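Mon 3 August

The arm stopped dead on run 106, which I mention only because I had told Hooman at lunch that it would never stop again.

The fault was a force limit. Walluda (we name our controllers, it was a long winter) is supposed to come down on a thing, feel it push back and quit pushing. Instead it kept going, politely and without any fuss, until the safety stop cut in and the log filled up with 2,000 identical lines saying "contact expected." Well, yes.
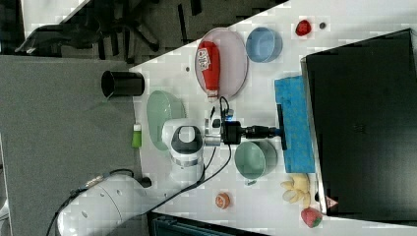 I blamed the gripper first, then the cable, then Arash, who had been on vacation since Thursday and took it well. The real culprit was a config file from April. Somebody had set the limit to 32 newtons for a calibration job and never put it back to 9. The somebody has my initials.

A sponge forgives that sort of thing. A finger doesn't, and I'd had mine in there that morning, nudging toys around between runs with the motors live – a habit I have now given up.

So the limit gets checked at startup, and the arm won't move if the number is off. Hooman wants a second check in the gripper code as well. I said that was overkill, then looked at the initials again and went to write it.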